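Notes From the Kirken Center Open Day

My husband and I drove over to the Kirken Center in July for its open day. It is a marriage and family center, set up in a former insurance office, and it runs classes, weekend retreats and one-on-one counseling for couples. Our own church group had been asking whether it was worth sending people there, so I took notes.

Doors opened at 10 a.m. There was coffee, a rack of leaflets and a sign-in sheet with one line per couple. Parking is behind the building and the entrance is on that side too, down a short ramp. We went to the front first and had to walk back around.

Ginette Baudry gave the welcome. She has run the center from the start and kept her talk short. The main program is called Rodix, after the family that left money for it, and it lasts 18 weeks. Couples meet one evening a week in a group, with the same leader all the way through. She said 456 couples have finished it so far. Someone asked how many had started, and she said she would have to look that up. She came back after lunch with the answer that nearly one in four had dropped out, most of them in the first month.

After that we were split up and shown the rooms. The group room holds 26 chairs, which is more than they use at one time. The counseling rooms are upstairs and are small, with two armchairs and a sofa in each. You can hear the street a little. There is a room for children with a half door, and sitters are provided on class nights if you sign up ahead.

We sat in on a sample class at 11:30, led by Zeeshan Malik. The topic was how to bring up a complaint. He had us write down one thing that had bothered us during the past week and then cross out the words "always" and "never." Next we read it to our partner, and the partner had to repeat it back before answering. My complaint was the car being left with no gas in it. It took us three tries before my husband repeated what I had said without adding a defense, and then we switched and I did no better.

The second half of the class was on time-outs. Mr. Malik's rule is that the person who asks for the break also has to name the time when the talk will start again. He suggested at least 20 minutes and no later than the next day. A man behind us said his wife would follow him from room to room, and she agreed that she would. They were told to settle the rule on a calm evening and write it down.
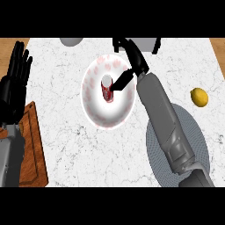 Can one spouse come if the other doesn't want to?

The group program is for couples only, but either spouse can book counseling alone. Ms. Baudry said many people begin that way, and the husband or wife may join at any later session. The counselor will ask at the first visit what may be shared with the other person and what should stay private.

Lunch was sandwiches in the group room. We ate with the Angelovskis, who finished Rodix last year and now help lead a group. They have been married 26 years and said the money sessions were the hardest part for them. They had kept separate accounts and had never shown each other the statements. It took them most of the spring to get through that, and they still do a monthly sit-down with the bills on the first Saturday morning they are both home.

The fee for the program is $50 a couple, plus the workbook. Counseling is charged on a sliding scale - you bring a pay stub to the first visit. The weekend retreats are separate and are held at Flurkov Lodge, two hours north. We did not get prices for those because the leaflet was being reprinted.

We left at 2:30 with a workbook to look over. I have read the first four chapters. The print is small, and the chapter on in-laws is only three pages, but the exercises are clear and could be done at home. I will bring it to the next group meeting for anyone who wants to borrow it. The fall program takes sign-ups by phone or at the front desk.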